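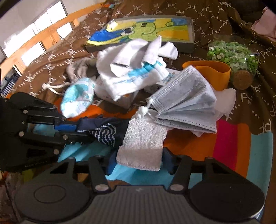

I bought the Nendora bath scrubber in April, and after 13 weeks I can give my opinion. It has two sides. One is bumpy with loops, the other is terry, a pinkish beige, with a stitched edge. The loops are for back and feet, and they are quite strong in the first 3 showers. The white cord at the top is knotted very thick, so it does not slip from a wet hand, but the knot dries slowly. I had before a Sowa sponge, which was softer and fell apart by winter. The Nendora still has its shape after many machine washes. For sensitive skin I would use only the terry side. I will buy it again.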